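In defence of the bare table

My mother kept a tablecloth on the kitchen table every day of her life, and under the tablecloth a felt, and under the felt a sheet of oilcloth in case of spills, so that I was nearly grown before I found out what the table itself looked like. It was a perfectly nice table. I remember lifting the corner of all those layers one afternoon in July and being quite cross, the way you are when you discover a relation has been able to play the piano all along and kept it quiet.

I mention this because I have been having a long and mostly friendly argument with my neighbour Lorne MacPherson, who has just bought a new table for his back room in Skeditstead and wants to cover it up. Lorne is a careful man. He has been through the whole Lemieux catalogue (86 pages, and I know because he lent it to me with the corners folded down) looking for mats, runners, coasters and a sort of clear wipeable sheet that is sold by the metre. The table cost him £200. He feels, and I do understand it, that you don't spend £200 on something and then let people put their tea on it.

My own feeling is that you spend it for exactly that, and that a pale wooden top is one of the kindest things you can have in a room. It takes whatever light there is and gives some of it back. On a grey morning, and we have plenty of them, that counts for a good deal. And then there is the grain, which I could look at for a whole cup of coffee and very often do. I like the places where the lines arch up inside one another like a row of church windows, and then a hand's width along they've given up on all that and run off side by side in long streaks.
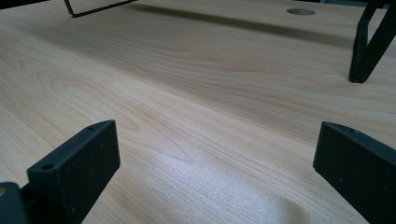 A cloth does away with all of it at a stroke. So does clutter, I'm sorry to say, and here I have to be harder on myself than on Lorne, for he is tidy and I am not. My table at home attracts paper. Post, seed packets, the instructions for a lamp we no longer own. I cleared it properly last spring and took away 39 separate bits of paper, and I only counted because my husband had bet me there wouldn't be 20. Within the week it had started to silt up again from the end nearest the door.

What cured me, or half cured me, was some advice from Amrit Poirier, who taught the evening class in furniture repair I went to at Stalville and who had strong opinions about nearly everything, including soup. Amrit's view was that a table should be empty when you come to it and empty when you leave it, and that anything that truly has to live there ought to be given a place of its own, up off the surface if you can manage it. A little shelf, a stand, an upturned crate if that's what you've got. I thought this was fussy when I first heard it. I went home and tried it with a small footstool at the back of the table and the marmalade and the salt on top, and I have never gone back. The wood in front stays clear, I suppose by some sort of shame, and there is room underneath for the butter dish.

Lorne says this looks silly, a table on a table, and that visitors will ask about it.
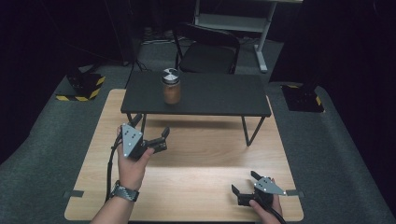 Visitors can ask all they like, and in my experience they are generally more interested in whether there's cake. I'd say the arrangement has a good deal going for it to look at, too, if you let the two pieces be different from each other. People get anxious about matching. They'll buy the pale table and then hunt for a stand in the very same pale wood, and the whole lot melts together into porridge. A small black table towards the back edge of a blond one, with thin metal legs, is a much happier business: you can see plainly where one stops and the other starts, and the wood looks all the warmer for having something dark standing on it. Put a single glass jar on top, with something amber-brown inside and a silver lid, and you have as good an ornament as any vase. I do feel the legs want watching. Mine wear little felt pads, which I stick on afresh whenever one goes missing, and I would tell anybody with metal legs on bare wood to do the same before they do anything else.

Now, the marks. This is really what Lorne is worried about, and I don't want to wave it away, for a pale wood does show things. Mine has a ring near the middle from a hot casserole, a scatter of blue dots where my daughter did her homework with a leaking pen, and a dent I made myself with a hammer and would prefer not to go into. I used to go after these with a tin of Sollaso paste and an old vest, and it did help with the ring, a bit, after a great many evenings. The dots stayed where they were. Somewhere along the way I stopped minding. I can't claim this was wisdom. I think I was mostly tired of rubbing. But I'm fond of the dots now, and if you offered me another £200 table tomorrow, quite spotless, I would have to think about it for longer than is sensible.

There are times for a cloth, I'll grant him that. Christmas is one. Pastry with small children is another, and so is anything to do with beetroot or glue. I own four tablecloths and I iron them and I like to see them out, partly for my mother's sake. It's the everyday cloth I can't get along with, the one that goes on when the table arrives and comes off when the house is sold.

Lorne has sent the clear sheeting back, in any case, though he has kept the coasters and he moves them towards your cup if he thinks you haven't noticed them. I had my tea there yesterday at four o'clock and we sat with our elbows on the wood. He has put his radio at one end. I told him it wanted a little stand.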